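그리퍼 비교 시험 사전 안전점검표 및 점검의견

대상 과제: 니르나흐(Nirnach) 그리퍼 비교 시험, 시뮬레이션 단계 및 실기 이관 전 단계
비교 대상: 그레릭스(Grerix) 2지 그리퍼, 가브릴러(Gavrilă) 2지 그리퍼
제어기: 티모(Timo) 제어기
점검일: 2022년 4월 26일
점검 책임: 타리크 파루키(Tariq Farooqui)
판정 구분: 적합 / 조건부 적합 / 부적합 / 해당 없음

1. 점검의 목적과 범위

본 점검표는 두 종의 그리퍼를 동일한 로봇 팔과 동일한 제어기에 장착하여 비교하기에 앞서, 시험 조건의 동등성과 작업자 안전을 확인하기 위하여 작성한다. 시뮬레이션 단계에서 확인할 항목과 실기 장비에서 확인할 항목을 구분하되, 양쪽에 모두 해당하는 항목은 각각 판정한다. 지난 1월의 예비 점검에서 조건부 적합으로 남은 항목은 의견란에 그 처리 결과를 적는다.

그리퍼의 파지 성능에 대한 평가는 본 점검표의 범위에 포함되지 아니한다.

2. 설치 및 고정 상태

2.1 로봇 베이스가 받침판에 정해진 체결 토크로 고정되어 있는가
판정: 적합
의견: 실기 장비의 체결 볼트 전량에 확인 표시를 하였음. 예비 점검 당시 표시가 누락되었던 볼트도 재체결을 마쳤음.

2.2 받침판과 작업대 사이에 유격이 없는가
판정: 적합
의견: 최대 가속 조건에서 팔을 왕복시킨 뒤 재측정하였으며 변위는 허용 범위 이내임.

2.3 그리퍼 교체용 어댑터의 체결면에 이물 또는 손상이 없는가
판정: 조건부 적합
의견: 가브릴러 측 어댑터의 위치결정 핀 주변에 긁힘이 있음. 사용에는 지장이 없으나 교체를 반복하면 정렬 오차가 누적될 우려가 있으므로 예비품을 확보한 후 본 시험에 착수할 것.

2.4 손목부 배선이 관절 동작 범위 전체에서 당겨지거나 꺾이지 않는가
판정: 적합
의견: 손목 관절을 양방향으로 90도씩 회전시켜 확인함. 그레릭스 그리퍼는 배선 출구가 측면에 있어 배선 고정구의 위치를 변경하였음.

3. 시뮬레이션 환경

3.1 로봇 모델의 관절 한계값이 실기 장비의 설정값과 일치하는가
판정: 적합
의견: 제어기에서 내려받은 설정 파일과 모델 파일을 대조함.

3.2 그리퍼 모델의 질량 및 무게중심이 제조자 제공 자료와 일치하는가
판정: 조건부 적합
의견: 그레릭스 모델에는 어댑터 질량이 반영되어 있지 아니함. 두 모델 모두 어댑터를 포함한 값으로 통일할 것.

3.3 그리퍼가 개방된 상태로 작업대 상공에서 대기하는 자세가 시작 자세로 등록되어 있는가
판정: 적합
의견: 시작 자세에서 손가락과 작업대 상면 사이에 충분한 간격이 확보됨. 블록의 배치를 변경하더라도 시작 자세는 변경하지 아니함.

3.4 충돌 판정용 형상이 외형 형상과 과도하게 다르지 않은가
판정: 적합
의견: 손가락 끝단의 충돌 형상을 단순화하면서 생긴 차이는 5 mm 이내로 관리함. 이를 초과하는 경우 접촉 시점의 비교가 무의미해짐.

3.5 물체 배치가 두 그리퍼에 대하여 동일하게 재현되는가
판정: 적합
의견: 배치 파일 41건을 고정 목록으로 등록하고, 각 그리퍼에 같은 순서로 적용하도록 하였음. 시험 도중 목록에 항목을 추가하거나 삭제하는 행위는 금지함.

시작 자세와 작업대 위의 색상 블록은 다음 화면을 기준으로 한다. 팔의 베이스는 연녹색 받침판 위에 놓이며, 블록은 받침판의 앞쪽과 왼쪽에 간격을 달리하여 배치된다.
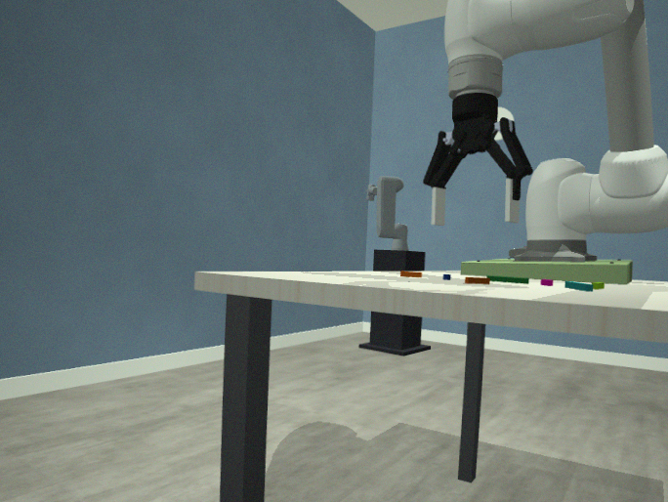 타리크 파루키는 시뮬레이션에서 적합 판정을 받은 항목이라 하더라도 접촉력과 관련된 사항은 실기에서 반드시 다시 판정하여야 한다는 의견을 제출하였다. 마찰계수를 두 그리퍼에 같은 값으로 입력하면 패드 재질의 차이가 결과에서 사라지고, 서로 다른 값을 입력하면 그 값의 근거를 제시하여야 한다는 것이다. 이에 따라 마찰계수는 실측값을 사용하고 측정 기록을 본 점검표에 첨부하기로 한다.

4. 제어기 및 정지 기능

4.1 비상정지 버튼이 작업자의 위치에서 즉시 닿는 곳에 있는가
판정: 적합
의견: 조작석과 작업대 측면에 각각 설치되어 있으며 양쪽 모두 작동을 확인함.

4.2 비상정지 후 그리퍼가 파지 상태를 유지하는가
판정: 조건부 적합
의견: 그레릭스 그리퍼는 파지를 유지하나 가브릴러 그리퍼는 전원 차단 후 서서히 개방됨. 낙하 가능성이 있으므로 해당 그리퍼의 시험에서는 중량물을 사용하지 아니함. 두 그리퍼의 시험 물체를 같게 하여야 하므로 이 제한은 그레릭스 시험에도 동일하게 적용함.

4.3 티모 제어기의 속도 제한이 두 그리퍼에 같은 값으로 설정되어 있는가
판정: 적합
의견: 그리퍼를 교체할 때 공구 설정을 다시 불러오면 속도 제한이 초기값으로 복귀하는 현상이 있었음. 교체 절차서에 재확인 단계를 추가하였음.

4.4 통신 두절 시 팔이 정지하는가
판정: 적합
의견: 통신선을 분리한 시점부터 정지까지 115 ms가 소요됨. 내부 기준을 충족함.

4.5 정지 후 재기동에 작업자의 별도 조작이 필요한가
판정: 적합
의견: 통신이 복구되어도 자동으로 재기동하지 아니함을 확인함.

5. 작업 구역 및 작업자

5.1 동작 범위의 경계가 바닥에 표시되어 있는가
판정: 부적합
의견: 실기 작업 구역의 표시선 일부가 마모되어 식별이 곤란함. 본 시험 착수 전까지 재표시할 것. 재표시 완료 전에는 감속 운전만 허용함.

5.2 그리퍼 교체 작업 중 구동 전원이 차단되는가
판정: 적합
의견: 잠금장치의 열쇠는 교체 작업을 수행하는 사람이 직접 소지함.

5.3 손가락 사이 끼임 위험에 대한 경고가 부착되어 있는가
판정: 적합
의견: 가브릴러 그리퍼의 경고 표지가 패드 교체 시 가려지는 위치에 있어 손목부 측으로 옮겨 부착함.

5.4 작업자 교육 기록이 최신 상태인가
판정: 적합
의견: 교체 절차서 개정분에 대한 교육을 포함하여 확인함.

5.5 방호 울타리의 출입문 연동장치가 작동하는가
판정: 해당 없음
의견: 본 시험은 감속 조건의 협동 운전으로 수행함. 속도 제한을 해제하고자 하는 경우에는 본 항목을 다시 점검하여야 함.

6. 기록 및 비교 조건

6.1 두 그리퍼의 시험 기록 양식이 동일한가
판정: 적합
의견: 실패의 구분을 미파지, 이탈, 충돌 정지로 통일함. 판정이 어려운 경우에는 비고란에 경위를 기재함.

6.2 패드의 마모 상태를 시험 전후에 기록하는가
판정: 조건부 적합
의견: 시험 전 기록은 확보되었으나 시험 후 기록의 담당자가 지정되지 아니함.

6.3 소프트웨어 판본이 기록되는가
판정: 적합
의견: 제어기, 시뮬레이터, 그리퍼 구동 프로그램의 판본을 기록 첫머리에 자동으로 기재하도록 설정함.

7. 종합 판정 및 조치사항

종합 판정은 조건부 적합으로 한다. 시뮬레이션 단계의 시험은 3.2항의 수정이 완료되는 즉시 개시할 수 있다. 실기 단계의 본 시험은 2.3항, 5.1항 및 6.2항의 조치가 확인된 후에 개시하며, 4.2항에 따른 시험 물체의 제한은 시험 종료 시까지 유지한다.

조치 결과는 점검 책임자에게 서면으로 제출한다. 조치 전후의 상태를 확인할 수 있는 자료를 첨부하여야 하며, 구두 보고로 이를 갈음할 수 없다. 그리퍼, 어댑터 또는 제어기의 판본이 변경된 경우에는 제2절부터 제4절까지의 항목을 다시 점검한다.

점검 책임자 확인: 타리크 파루키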